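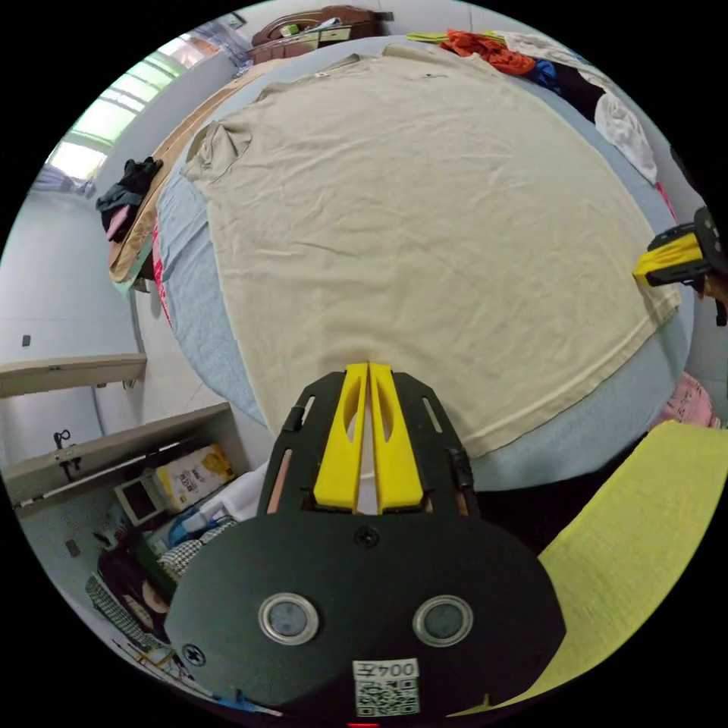

Beige T-shirt, laid out flat on the bed for folding. The pile at the side is next.

Folding on the Bed: Questions We Get Asked

The Rirby laundry pages bring in more mail than the rest of the site put together, most of it from people with a bed full of clean clothes and an urgent need to read something on the internet. Answers are below. Your clothes will wait.

Why the bed? I have a table.
Good for you. A table is better for your back and worse for a big T-shirt, which tends to hang over the side and drag its own sleeves out of line. A bed gives you room to spread the whole thing. It also has to be cleared before you can sleep in it, and as a deadline that beats anything I've found in an app.

Should I make the bed first?
Pull the bottom sheet tight, at least. Folding on a rumpled sheet gives you a rumpled shirt with straight edges. Leave the doona off until you're done.

How do I fold a large T-shirt?
Lay it flat and smooth it from the middle outwards. Fold one side in towards the centre, sleeve and all, then turn the sleeve back so it lies along the fold. Do the other side. Bring the hem up to the collar, and fold once more if your drawers are shallow. My drawers are 800 mm wide and I fold to suit them. Yours will have opinions of their own.

Do I have to sort the pile before I start?
No. Some people sort by owner, some by colour. I take whatever is on top. Sorting is a fine way to handle every garment twice and still have nothing folded.

What about the pillows?
Pillows are the reason the job stalls. They take up the space you want, so you move them, and then you lean on them. Deal with them early: pick each one up by the corners, give it a shake so the filling settles, and put it back at the head of the bed, well out of the way.
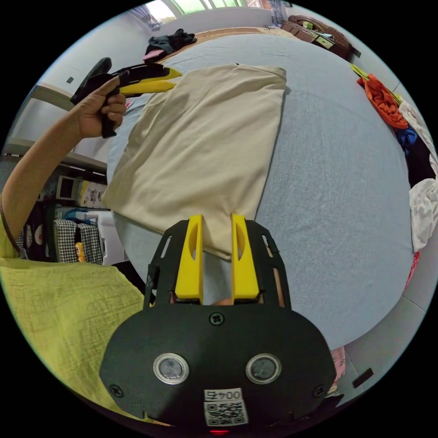

Pillow by the corner, clothes still waiting along the side of the bed.

My pillowcase is always wrinkled. Am I doing it wrong?
Probably not. Soft cases crease as soon as anybody looks at them. Pull the corners square and smooth the top with the flat of your hand. I stopped ironing mine one July and have had no complaints from the pillow.

Is it all right to hang things over the bed rail?
For an hour, yes. After that it's a wardrobe.

How long should a full basket take?
I allow 30 minutes, socks not included. Socks are a separate question and I'm not answering it.

Do I need a folding board?
I bought the Bandeck and then the Drirkholm, which is the same thing with a hinge that squeaks. Both make tidy rectangles. Both now live under the bed — neatly, I'll give them that. The larger one is 600 by 600 mm, so measure your gap before you buy.

Can I leave the folded stacks on the bed and put them away later?
You can. The usual result is that they move to the chair at bedtime, back to the bed in the morning, and are worn straight off the top until there's no stack left. At our place this is known as the Pringle method, and I can't say it doesn't work.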